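Flundar: Roboterarme übernehmen das Umräumen der Körbe

26. Oktober

Bei Flundar bewegt sich etwas, und zwar im Wortsinn! Seit Januar arbeitet das Team mit Roboterarmen, die Körbe und verpackte Kleinteile auf den Arbeitstischen handhaben. Das Projekt läuft unter dem Namen Skilley, und wer in der Halle vorbeischaut, merkt schnell, wie viel Freude die Leute daran haben.

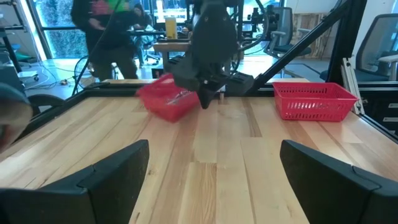

Ein schwarzer Greifer hebt einen roten Korb an, der zweite Korb steht daneben auf dem Tisch.

Angefangen hat alles mit 30 Körben und einer ziemlich langen Wunschliste. Das Anheben, Drehen und Absetzen klingt einfach, verlangt einem Greifer aber einiges ab: Kunststoffkörbe kippen, Folienbeutel geben nach und liegen nie zweimal gleich. Neun Kolleginnen und Kollegen aus der Kommissionierung haben sich deshalb in die neue Technik einarbeiten lassen. Früher standen sie ganze Schichten lang am Packtisch, heute richten sie Stationen ein, beobachten die Abläufe und entscheiden, welche Aufgabe als Nächstes drankommt. 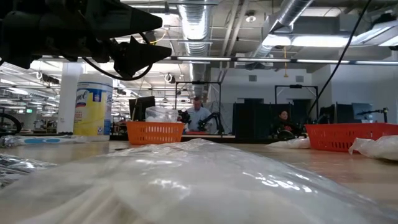
Für viele ist das eine echte Umstellung. Das ständige Greifen und Beugen wird weniger, dafür ist mehr Aufmerksamkeit gefragt, und auch das kann am Ende des Tages müde machen. Flundar hat die Wechsel an den Stationen darum neu geregelt: Nach drei Stunden an der Anlage geht es an eine andere Arbeit, etwa in die Wareneingangskontrolle oder in die Schulung. Besonders gut kommt an, dass die Erfahrung vom Packtisch zählt. Wer jahrelang Beutel sortiert hat, weiß eben, an welcher Stelle man sie am besten fasst – und genau dieses Wissen fließt jetzt in die Einstellungen ein. 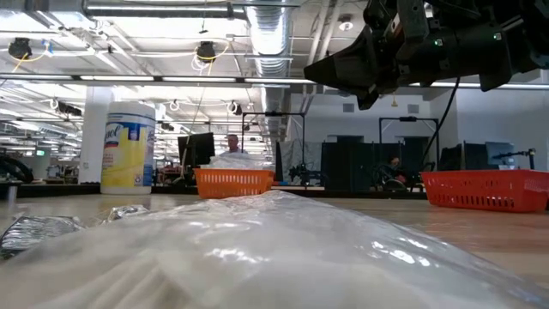 Auch am Standort Belmonte ist das Interesse groß. Dort sollen im kommenden Jahr sieben Stationen nach demselben Muster entstehen, mit Einarbeitung durch das bestehende Team. Parallel wird die Software Mison erweitert, mit der die Beschäftigten Störungen melden und eigene Verbesserungen vorschlagen können. Stellen fallen durch das Projekt laut Flundar nicht weg. Für die nächste Schulungsrunde nimmt die Teamleitung noch Anmeldungen entgegen, Vorkenntnisse in Robotik sind nicht nötig.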